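Confessions of a slow washer-upper

I promised last month I'd write something about washing up, and a few of you have been chasing me for it (you know who you are!), so this is how it goes in our kitchen these days.

I rinse everything before it goes anywhere near the soap. Plates first, straight after supper, while the sauce is still soft – leave it until morning and you'll be scrubbing at it for ages. I used to fill a bowl and let the lot sit there going grey, and my flowery plates always came out with a greasy film on the back. Now I stand each one up on its edge and go over both sides with the spray hose, and they come up lovely.
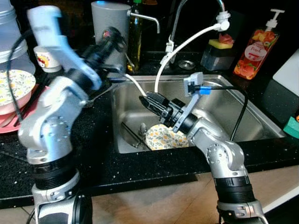 The other thing I've changed is the sponge. It used to live in a puddle behind the taps and it smelled like a pond. I paid 149 pence for a little holder from the Layug stall in May and I'm annoyed I didn't do it years ago! Squeeze it out hard, stand it up, done. I swap it for a new one when the scratchy side goes bald.

Washing-up liquid: one pump for a whole sinkful is plenty. I'm very fond of the peachy sort at the moment, though my other half says it makes the mugs smell of pudding.

Next month it's burnt pans, so do send me your tricks. I've got a casserole from Tirnent that has beaten me twice already.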